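The Drawer Under the Worktop
Steel cabinet tables are turning up in break rooms and studio kitchens. How the drawer is specified, and what is allowed to stay on top, decides whether they work.

A metal cabinet table is a simple object: a flat top, a drawer beneath it, and in many versions a shallow recess between the two. It was developed for workshops and print rooms, where people stand at it, use it for a few minutes and leave. The same pattern of use is found in a shared kitchen, and that is the main reason the type has moved indoors.

We looked at three makers for this article. Van Hecke sells a welded body with a fixed top. Zirnex supplies a flat-packed body that is bolted together on site. Ekon makes only the runners and drawer boxes, which other firms fit into their own carcasses. All three will sell to a private buyer, although delivery is quoted to the kerb and the welded body is a lift for two people.

Runners

The runner is the part most likely to fail and the part least often asked about. There are two common kinds. A partial-extension runner leaves the rear section of the drawer under the top when it is open. A full-extension runner brings the whole box clear. In a narrow drawer the difference is tolerable. In a wide one it is not, as whatever goes to the back stays there.

Full extension has a cost. A loaded wide drawer at full reach puts its weight well forward of the body, and a light cabinet will tip. Makers deal with this by adding ballast to the base, by fixing the body to the wall, or by fitting an interlock so that only one drawer can be open at a time. Wall fixing is the cheapest and the most reliable. It should be done before anything is put in the drawer, with fixings suited to the wall and not the ones in the bag.

Runners should be checked twice a year. Pull the drawer to its stop, empty it, and move the front from side to side. A small amount of play is normal. Play that has increased since the last check means that the bearings are worn or a screw has backed out. The screws are the more likely fault and take a minute to put right.

The top

Powder-coated steel in light grey is the standard finish. It hides dust, shows coffee, and marks under a dragged ceramic foot ring. A round bowl with an unglazed base will leave fine arcs wherever it is turned. Felt discs prevent this, but they hold water and need replacing.

Drinks cans are a separate matter. A flat metal top gives very little resistance to a rolling cylinder, and a top that is out of level will send a can on its side to the lowest edge. Some makers fold a shallow lip around the top for this reason. The lip also catches crumbs, and a square-folded lip is harder to wipe than a rolled one. Our preference is a flat top, properly levelled, and no lip. Adjustable feet make this possible on most floors. Set the level with the drawer closed, then check it again with the drawer out.

Snack packets are the commonest thing left behind on any of these tables. They are light, they do not fold flat, and they shed. In a shared kitchen at Plevden, a block of small studios that has used cabinet tables for 9 months, the working rule is that the top is cleared to bare metal at the end of the afternoon. Cans are rinsed and go to recycling, bowls go to the sink, packets go in the bin whether or not there is something left in them. The rule is written on a card beside the kettle. Compliance was poor until the bin was moved to within arm's length of the table, after which it became acceptable.

The recess

The shelf between top and drawer is sold as a place for papers. In use it becomes a place for tape, lids, cards and anything else flat enough to slide in. It is dark at the back, and the top shades most of the front as well. Objects placed there are effectively filed.

There are two ways to treat it. One is to fit a pull-out tray, which Zirnex offers as an extra. The other is to leave it in plain use and empty it on the same day each month. The second costs nothing and works as long as it is one person's job. Dividers are not recommended. They reduce the usable height and make the shelf difficult to wipe.

Warm lighting makes matters worse. Under a low amber lamp, a grey object on a grey shelf can barely be made out. A small strip light fixed to the underside of the top solves the problem, provided the cable is routed clear of the drawer.

Cleaning the drawer

An empty drawer is rarely a clean one. Crumbs travel forward each time it is closed and collect against the front wall, where the floor of the box meets the upright. A cloth pushes them further into the corner. The correct order is as follows.

Empty the drawer fully and open it to the stop.
Work from back to front with a dry soft brush.
Lift the crumbs out at the front with a narrow vacuum nozzle.
Wipe with a damp cloth and a little washing-up liquid.
Dry the corners before closing.

Liners are optional. Cork is quiet but stains. Ribbed rubber holds cutlery in place and traps crumbs between the ribs. Bare metal is noisy and the easiest of the three to clean. If food is kept in the drawer at all, it should be in closed containers, and bare metal is the right choice.

Avoid scouring powders on any powder-coated surface. The coating is thin, and once it is broken at a folded edge the steel below will rust — slowly in a dry room, quickly beside a sink.

Choosing a size

Roughly 8 people can share one table without a queue, based on what we were told at Plevden. Beyond that number a second table is more useful than a larger one. Allow standing room in front of the drawer at full extension as well as the depth of the body itself. This is the measurement most often missed, and it cannot be corrected after the table has been fixed to the wall.

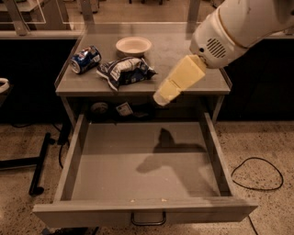 Second-hand tables are worth considering, particularly those made after 2000, for which replacement runners can usually still be matched. Take a tape measure and note the length of the closed runner, its height and the spacing of the fixing holes. Reject any body with a twisted frame. A drawer that binds on one side can be adjusted, but a carcass that is out of square cannot.

Reader comments

We have the bolted version and the side panels drummed until I stuck bitumen pads inside. It would have been useful to mention noise.

Agree about the lip. Ours is square-folded and I clean it with a lolly stick.

Does the runner check apply to soft-close types? Mine have always had some play in them, even when new.

More from Storage and Fittings
Adjustable feet on uneven floors
Powder coat or enamel for a small kitchen
Shared fridges: shelves, labels and clear-out days
Replacing a drawer runner without removing the carcass

Contact the editors | Subscriptions | Copyright, all rights reserved | Back to top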